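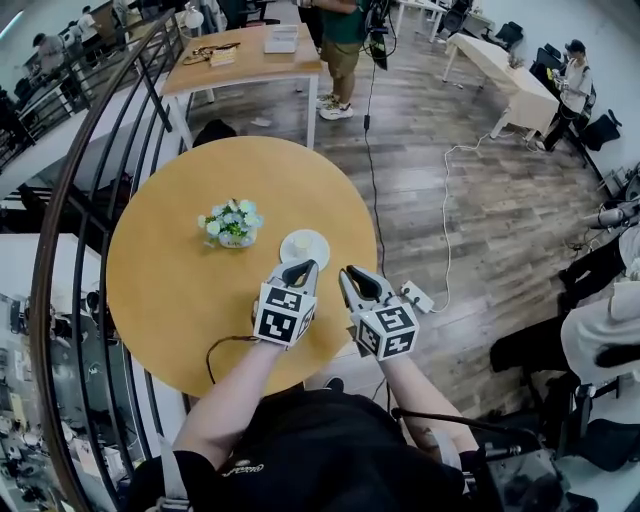
Radio channels and wifi on a shared site: speaker notes
Prostosia technical day, September 18, 2019
Speaker: Corinne Baptiste

Slide 1. Scope
Introduce self and Aatos Kuusisto, who did the survey work. Talk covers the 2.4 and 5 GHz bands at temporary sites only. Licensed radio mics are Nahuel's session after the break, so send those questions to him.

Slide 2. The Ngubane job
Trade show in July, one hall plus an outdoor yard. Capacity asked for: 2000 devices at peak. Four separate networks were wanted: exhibitors, visitors, ticket scanners, production. Point out that the client's first drawing had one access point per aisle at full power. Leave the drawing up for a moment before moving on.

Slide 3. Survey before build
Aatos walked the hall with the stands not yet in. Readings from an empty hall are of limited use. Metal-framed stands and a full crowd both change the result, the crowd more so at 5 GHz. We surveyed again on build day and moved 7 access points.
Mention that the venue's own wifi was still on during the first walk. Ask for it to be turned down in writing, with a named contact at the venue.

Slide 4. Channel plan
Channels 1, 6 and 11 only at 2.4 GHz. 20 MHz width throughout. At 5 GHz we also kept to 20 MHz in the hall and used 40 MHz in the yard, where there were fewer units.
DFS channels: usable, but a radar hit will move the access point and drop its clients. Scanners were kept off DFS entirely.
(If asked about 80 MHz: no, not in a hall of this density. Show backup slide B.)

Slide 5. Power and data rates
Transmit power down to 11 dBm in the hall. Lowest data rates switched off so that clients do not hang on to a far access point. Check this against the oldest scanner in the fleet first. One Firitz handset would not join until 6 Mbit/s was put back.

Slide 6. Exhibitor hotspots
The largest source of trouble on the day. Lwazi Motaung logged over 500 different network names in the hall by mid-morning. Most were phones, the rest small routers brought in by stands.
The exhibitor manual did ask for these to be left at home. The request was on the last page. For next year Asico has agreed to put it on the order form beside the power and water options.
Do not suggest jamming or forced disconnection. It is unlawful and the question always comes up.

Slide 7. Wired where possible
Card terminals, demo machines and the streaming encoder all went on cable. We ran 900 metres of it. Floor ducts in the hall were shared with mains, so shielded cable was used there and plain Cat 6 elsewhere.

Slide 8. Results
Show the airtime graph, then the retry graph. Peak airtime use on channel 6 was too high from opening until lunch and fine afterwards. Say so plainly. Scanner traffic on 5 GHz was not affected.
Parveen Sarkar has the raw logs if anyone wants them.

Slide 9. Questions
Backup slides: A, antenna patterns. B, channel width tests. C, yard mast positions.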